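The mattress that promised eight hours

Neema Rotich has slept badly since she was 19, and she has heard every cure going. Lavender on the pillow, cherry juice, a tapping technique, a man in Dovthorpe who wanted to move her bed so it faced north. So when I told her I had been reading about sleep coaching, and that a firm called Pluledance was charging £167 for a first session, she laughed for quite a long time.

"I've paid more than that for less," she said. "I once bought a blanket that weighed as much as a dog."

Rotich worked for 11 years as a nurse on a respiratory ward, most of it nights, and now runs a small sleep clinic two mornings a week above the chemist in Dovthorpe. She is blunt about what she can do there. Her waiting list is long, her room is cold, and she sends plenty of people home with a paper diary and an instruction to get up at the same time every day, which they don't like.

"They come in wanting a product. They've usually got the product already, in fact they've got four. What they want from me is which of the four is the good one."

I asked which of the four was the good one.

"I tell them to stop reading the labels at two in the morning."

My own interest began with a leaflet. It came through the door in January and claimed that 90 per cent of customers slept "deeper" after a month on the Sutix programme, a mix of capsules, an app and a mattress topper. I wrote to ask what "deeper" meant and how it had been measured. The reply, when it came, said customers had been asked whether they felt their sleep was deeper. How many customers? The firm was happy to say 2,296 had been invited to take part. It was less happy to say how many had answered, and after my third email it stopped being happy to say anything.

Rotich wasn't surprised. "You ask somebody who's just spent a few hundred pounds whether it was worth it, they'll say yes. I would. I said yes about the blanket."

She does not think everyone selling this stuff is a crook. Her view is that bad sleep comes in patches, and people reach for their wallets in the worst week. The week after that is nearly always a bit better, whatever they bought. The topper gets the credit.

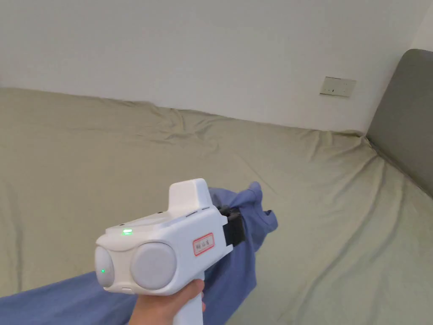
I put this to Iker Bravo, who trained as a sleep coach last year on a weekend course and now has a steady list of clients. He took it well enough. We met in a café and he ordered a large coffee at half past four, a thing I noted down and then decided was unfair.

"People need someone to listen to them about it," he said. "Their partner's sick of hearing it. Their GP has got ten minutes. I've got an hour."

And what does he do with the hour? He was a little vague. There is breathing, and there is a talk about screens. There is what he calls a bedroom audit, done over the phone, covering curtains, noise and clutter. I asked whether there was any evidence that tidying a bedside table helped anybody sleep. "It helps some people feel ready to," he said. I asked if that was the same thing. He said probably not, no.

I liked him more after that than I had expected to. But £60 an hour is £60 an hour, and when I repeated the conversation to Rotich she was less kind.

"Listening's fine. I'm all for listening. Charge for listening, then. Don't call it an audit."

What bothers her most is the people who should be seeing a doctor and aren't. A man came to her after two years of herbal drops, so tired he had twice nodded off at traffic lights. His wife had been telling him he stopped breathing in the night. He was sent for a proper test and had sleep apnoea. "Two years," Rotich said. "And every bottle had a moon on it."

The only advice she would let me print is dull. Get up at a fixed time, even after a rotten night. Go to bed when you're sleepy and leave the bed if you're lying there furious. Ask your surgery about CBT for insomnia, and keep asking. See a doctor if you snore heavily, gasp or fall asleep in the daytime.

Does she follow it herself?

"Mostly. I was up at three on Tuesday doing the crossword, so put that in as well."

She still has the blanket. It's in the loft, she said, and it took two people to get it up there.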